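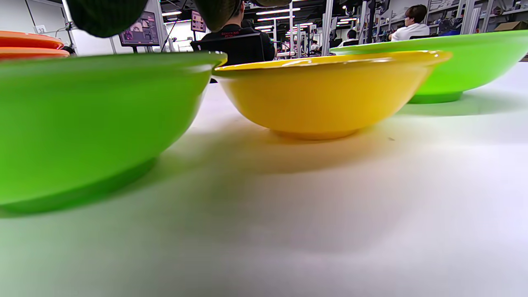 # Benik Bowl Sorter, two-finger version

**Listed by:** Skekell Equipment, used and demo stock
**Status:** demo unit, available from November
**Notes by:** Ileana Nedelcu

Benik sells this as a kitchen helper. We list it as a bench arm that can move bowls, and we'd ask you to read the page with that in mind.

## What it does

Picks up a bowl by the rim, carries it, sets it on another bowl of the same color. Green on green, yellow on yellow, orange on orange. Bright plastic with a wide flared rim suits it best. It will also pull a bowl off a stack of two, though here it sometimes takes both, and then you have to step in.

## What it doesn't do

- Wash, rinse or dry anything
- Open a cabinet
- Handle glass (Benik says "coming"; it said that last year too)
- Notice food left in the bowl

## Our own trial

Valeriano Carrasco ran it on a white table for 56 sorting rounds. Some 2 in every 10 needed a hand, mostly where one bowl stood partly behind another. Radu Filip thinks better lighting would fix that. I don't, but he's welcome to try.

A person clears the same table before the arm has finished its first reach. If you're buying to save time at home, please don't.

## Specs

| | |
|---|---|
| Fingers | 2, padded, replaceable |
| Rated pad life | 2,000 grips |
| Mount | table clamp, included |
| Controller | Vasiliu, external |
| Monitor | not included |

The pad life is the maker's number. We haven't run a set long enough to check it.

## Who should consider it

Teaching labs, and shops that handle one kind of part all day and already have somebody nearby. Shakuntala Rana at Jikham bought the earlier version for sorting plastic lids and still uses it -- with an operator sitting next to it.

## Price and returns

Ask Petrică Munteanu for a quote. Demo units can come back if the clamp and both fingers are in the box. Worn pads are charged separately.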